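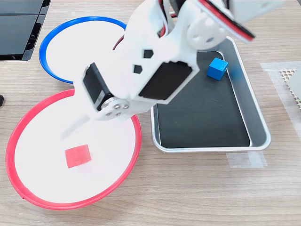 Why did our sorting arm keep losing its grip halfway through a run?

A loose screw on the gripper servo horn, plus a timeout I set far too short, and the two of them covered for each other for most of the term.

I'll start with the job itself, because it sounds so easy when you say it out loud. Small coloured cubes start in the metal tray. Red cubes go to the red-rimmed plate, blue cubes go to the blue-rimmed one. The arm does one cube at a time and then goes home. My supervisor, Perla Quintero, called it a good warm-up project, and I believed her!

## How it went wrong

For the first couple of weeks it was lovely. Then the gripper started letting go early. Sometimes the cube dropped over the plate anyway, so the program logged a success and I was none the wiser. Other times it fell on the table and the arm carried on with nothing in its fingers, opened them politely over the plate, and logged that as a success too. My log was basically a record of how often the arm had finished moving.

I only twigged when I sat and watched a full batch of 24 cubes with a pencil in my hand. The program claimed 24 good placements. I had 5 down as dropped on the table. I went back to my saved runs (2,877 placements in the file by then) and had to admit I couldn't say which of them were real. That was a pretty miserable afternoon.

## What I blamed first

Everything except the right thing. I blamed the colour detection, which was fine. I blamed the cubes for being too smooth and put a bit of rubber on the finger, which helped for one day and then peeled off in the tray. I rewrote the path between the tray and the plates so the arm would swing more gently. That one I've kept, it's a nicer motion, but the drops carried on at the same rate.

I also spent a whole weekend in Etlow, the control program our lab uses, convinced there was a bug in it. There wasn't. Sorry to whoever read my very confident bug report.

## What it was

Perla asked me to switch the power off and wiggle the finger by hand. It moved. Not a lot, but the servo underneath wasn't turning at all, so the play had to be in the horn. One of the little screws had backed out far enough that the finger could rock under load.

So the servo would reach its closed position, report that it was closed, and the finger would be a touch behind it. With a cube held dead centre you'd get away with it. With a cube held near the tip, it slid.

The second half was all me. I'd set the close command to time out after 400 milliseconds, and when it timed out the program just assumed the grip was good and moved on. I'd picked that number on day one to make the demo look quick -- then forgot I'd ever picked it. A longer wait would have given the position check time to fail properly, and I'd have had an error message instead of a mystery.

## The safety bit

I have to own up to this one. While I was chasing the drops I got into the habit of reaching in and picking fallen cubes off the table with the arm still running. It's a small arm and it doesn't look like much, but the wrist comes down faster than you'd think, and one time it caught my knuckles on the way back to the tray. No real harm, just a bruise and a fright. I wrote it up in the lab's incident book the same day, and the rule on our bench is now that you hit stop before your hand crosses the tape.

## What I changed

- Thread locker on the horn screws, and a wiggle test with the power off before each session.
- A timeout on closing now counts as a failure and stops the run.
- After each placement the program checks the plate for a new cube before it logs anything.
- I binned the old success figures and started a fresh log.

I've done a few batches since. There was one drop, and the log said so, and I was far happier about that than I should have been -- first honest failure all term! The finger still isn't perfect when a cube sits hard up against the wall of the tray, so that's what I'm on to in July, if the lab will still have me.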